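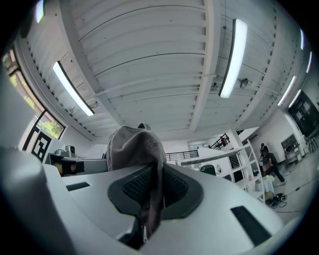
Folie 1: Graues Textil mit kleinem weißem Etikett

Suchbegriff eingeben Suche Erweiterte Suche

Sprechernotizen — Was auf dem Etikett steht und was nicht
Stand 18.3.23

Begrüßung kurz halten. Handzettel liegen am Eingang, bitte erst am Ende mitnehmen.

Einstieg über das Etikett. Fast jedes Kleidungsstück und jedes Haushaltstextil im Raum hat eins, und die meisten schneiden es irgendwann heraus. Frage ans Publikum: Wer hat diese Woche eines gelesen? Handzeichen abwarten, dann weiter.

Folie 2: Was Pflicht ist
In der EU muss die Faserzusammensetzung angegeben sein, in Prozent und in absteigender Reihenfolge. Pflegesymbole sind in Deutschland freiwillig, auch wenn fast alle Hersteller sie einnähen. Das Herkunftsland ist ebenfalls keine allgemeine Pflicht. An dieser Stelle kommt meistens Widerspruch aus dem Saal. Ruhig stehen lassen, Folie 5 greift es auf.

Folie 3: Die Symbole
Fünf Grundzeichen: Waschbottich, Dreieck, Quadrat, Bügeleisen, Kreis. Nur zwei davon ausführlich erklären, den Bottich und das Quadrat. Die Zahl im Bottich ist die Höchsttemperatur, keine Empfehlung. Ein Balken darunter heißt schonender waschen, zwei Balken sehr schonend. Quadrat mit Kreis ist der Trockner, ein Punkt niedrige Temperatur, zwei Punkte normale.
Das Dreieck (Bleichen) nur erwähnen. Kreis mit Buchstaben ist für die Reinigung bestimmt, damit muss zu Hause niemand etwas anfangen.

Folie 4: Unsere Sammlung
Im Textilprojekt Enari haben wir 471 herausgetrennte Etiketten aus der Kleiderannahme in Skudusside ausgewertet. Bei 16 war die Faserangabe nicht mehr lesbar. Der häufigste Grund war ausgewaschener Druck, vor allem bei glatten, glänzenden Bändern. Gewebte Etiketten hielten deutlich besser.
Dazusagen: Die Sammlung ist nicht repräsentativ. Was abgegeben wird, ist eher älter und öfter gewaschen.
Muster durchreichen, die Klarsichthülle mit den gewebten zuerst. Hülle wieder einsammeln!

Folie 5: Herkunft
»Made in« bezeichnet in der Regel das Land, in dem der letzte wesentliche Verarbeitungsschritt stattfand, oft also das Nähen. Über Anbau, Spinnen und Färben sagt die Angabe nichts. Beispiel mit den vier Stationen an der Tafel skizzieren — nicht zu lange, beim letzten Mal sind hier zehn Minuten verloren gegangen.

Folie 6: Mischgewebe
Baumwolle mit Polyester lässt sich schwer trennen. Für die Verwertung ist deshalb schon ein kleiner Anteil Elastan von Bedeutung. Die Sortierung bei Handus arbeitet mit den Angaben auf dem Etikett, solange eins da ist. Fehlt es, wird nach Griff sortiert, und das ist ungenau.
Kurz auf Wolle eingehen. Reine Wolle bleibt gefragt, auch mit Löchern.

Falls die Zeit knapp wird: Folie 7 überspringen.

Folie 7: Heraustrennen ohne Schaden
Nahttrenner statt Schere. Von der Rückseite arbeiten, jeden dritten Stich lösen, dann den Faden ziehen. Bei Etiketten, die in der Seitennaht mitgefasst sind, lieber knapp abschneiden und die Naht in Ruhe lassen. Wer das Etikett entfernt, kann es in einem Umschlag aufheben und das Kleidungsstück dazuschreiben.

Folie 8: Schluss
Drei Punkte wiederholen: Faserangabe ist Pflicht, Temperatur ist eine Obergrenze, Etikett bei der Abgabe dranlassen.
Hinweis auf den Termin im Juli, Nähwerkstatt in Skudusside, Anmeldung über die Liste am Eingang.

Mögliche Fragen
— Gilt das auch für Selbstgenähtes? Für den eigenen Gebrauch nein. Beim Verkauf ja, auch auf dem Markt.
— Was ist mit Schuhen? Eigene Kennzeichnung, nicht Thema heute.
— Sind 30 Grad genug? Für normal getragene Sachen ja. Handtücher und Bettwäsche bei Krankheit heißer.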